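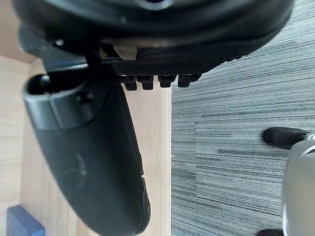

Labeling binders so they can still be found after a move

Posted in Office and Records
2 replies

I look after the paper records for a small surveying office in Granby. We have 154 binders on open shelving, with job files, equipment certificates and correspondence all mixed together in order of arrival. In October everything goes to a back room in our Flandcombe office, where the shelves are deeper and the light is poor.

The current labels are handwritten on the spine and describe the contents ("Drudberg drainage, letters"). Several have been reused with the old title crossed out. I can buy new labels but not new binders. Should I number them, label them by subject, or both? Also, is it worth labeling anything besides the spine? A printed index exists but it is out of date.

Trinidad Arancibia

Baltasar Paredes

Number them, and keep the subject out of the number. A plain running number from 001 to 154 never needs revising when the contents change. Codes such as DR-LET-04 look helpful for the first year, then a binder gets split or a category gets renamed and the code is wrong.

The order of work matters more than the label stock. Number every binder where it stands now, before anything is packed. Write the number in pencil inside the front cover as well, so a lost label can be replaced without guessing. Then build the index as a spreadsheet with one row per binder and these columns: number, title, first date, last date, shelf, box used for the move. Sort by title when you print it. Leave the shelf column blank until the binders are in their new places.

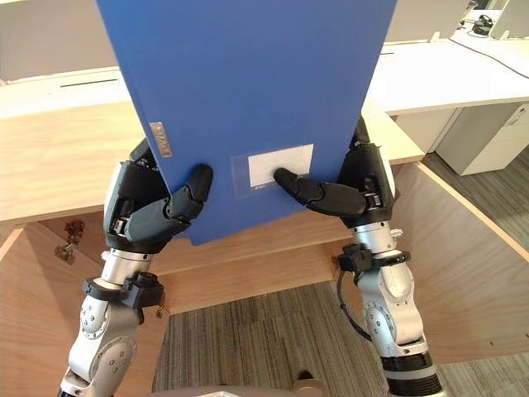 Spine labels do most of the work on a shelf, but they are no use once a binder is lying flat on a desk or packed face up in a box. Repeat the number on the front cover, in the same corner every time. A clear sleeve with a white card in it, like the one low on the blue folder, is better than an adhesive label for this, as the card can be swapped when the title changes. Set the number in bold at 20 point or larger and the title below it in a smaller size. Black on white only. Colored cards fade at different rates and are hard to tell apart in poor light.

For packing, fill each box in number order and write the first and last number on two adjacent sides. Do not write on the lid, because lids get switched.

Adhesive labels on old vinyl lift at the corners after a while. Wipe the cover with isopropyl alcohol first and let it dry. If the old label leaves residue, cover it with a larger label. 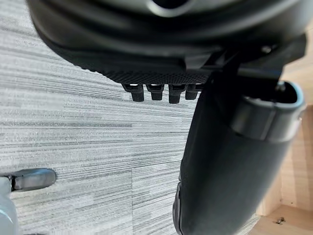 Deep shelves cause one further problem: binders get pushed to the back and the spines end up out of line. Put a length of wood batten behind them as a stop, so that every spine sits level with the shelf edge. Measure your deepest binder before cutting.

Peng

Mostly agree with the above but I would put the year on the spine too. People ask for things by year. We had 19 boxes in our last move and the only one that went missing was the one marked "misc".

Trinidad Arancibia

Thanks both. Going with running numbers, plus the year on the spine for job files only, as the certificates run across several years. I will start on the index before ordering the cards. Does anyone know if the pencil number should go inside the cover or on the first divider? Some of ours have had the covers replaced.

Baltasar Paredes

Both, in that case.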